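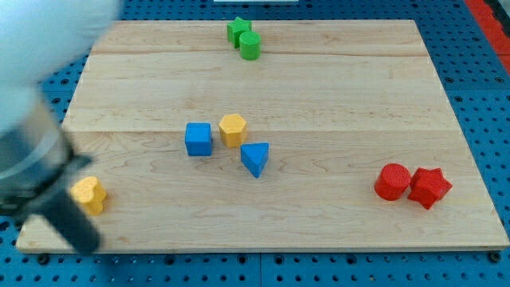 # Piezas sueltas: ficha del conjunto

Versión del 20 de junio de 2025. Sustituye a la anterior, que describía un cajón que ya no existe.

Urnenham es un inventario de bloques de formas y colores, de los que se le dan a un niño para que aprenda qué es un corazón y qué es un hexágono, y que acaban debajo del sofá. Aquí están registrados, con su forma, su color y su estado de conservación, que va de «bueno» a «mordido».

## Contenido

| Campo | Valor |
|---|---|
| Bloques registrados | 400 |
| Fichas de colocación | 4000 |
| Bloques con desperfectos | 137 |
| Cajas de almacenaje | 6 |

Una *ficha de colocación* es una línea de texto que dice qué bloques había sobre la tabla y cuáles eran vecinos. Suena aburrido y lo es.

## Estructura

```
urnenham/
 bloques.csv
 colocaciones.csv
 cajas/
 LEEME.md
```

`bloques.csv` lleva una fila por pieza. `colocaciones.csv` remite a ella por el campo `id_bloque`. La carpeta `cajas/` contiene los listados de las cajas tal como se etiquetaron, erratas incluidas.

## Vocabulario

- **forma**: `cubo`, `hexagono`, `corazon` y las demás que figuran en `bloques.csv`. Sin tildes, por culpa de un programa viejo con el que seguimos conviviendo.
- **color**: `amarillo`, `azul`, `verde`, etcétera. Hubo una propuesta de separar «amarillo» y «amarillo mostaza». Se archivó.
- **estado**: `bueno`, `rozado`, `mordido`.
- **procedencia**: `Skondska` o `Atallah`, los dos lotes de origen. Los de Atallah llegaron en una bolsa de pan.

Un cubo azul y un hexágono amarillo no plantean dudas. El corazón tampoco, salvo cuando alguien lo registra boca abajo y lo llama «pica» - hay once filas así y ya están corregidas.

## La tabla

Las colocaciones se hacen sobre una tabla de arce clara, de listones unidos, con una veta muy suave. Las juntas se ven y sirven de referencia para anotar: «por encima de la junta», «por debajo de la junta». La base azul perforada que hay debajo no cuenta como zona de juego. Si un bloque cae ahí, se anota `fuera` y se sigue.

La tabla se limpia con un paño apenas húmedo. El aceite de cocina no es un acabado, aunque durante una temporada lo fuera.

## Limitaciones

1. Los colores están puestos a ojo.
2. El estado `rozado` depende mucho de quién mire y de si ha comido.
3. Los bloques de Skondska son algo más gruesos. No se midieron todos.
4. La caja Gustelov figura como completa. No lo está.

## Pendiente

- [ ] Revisar los duplicados de la caja Gustelov
- [ ] Unificar `rozado` y `rozado leve`
- [x] Quitar el dado que alguien registró como cubo
- [ ] Publicar en julio la lista de piezas perdidas

Las correcciones, en un archivo aparte y con el `id_bloque` delante. Las que llegan sin identificador se leen, pero no se aplican.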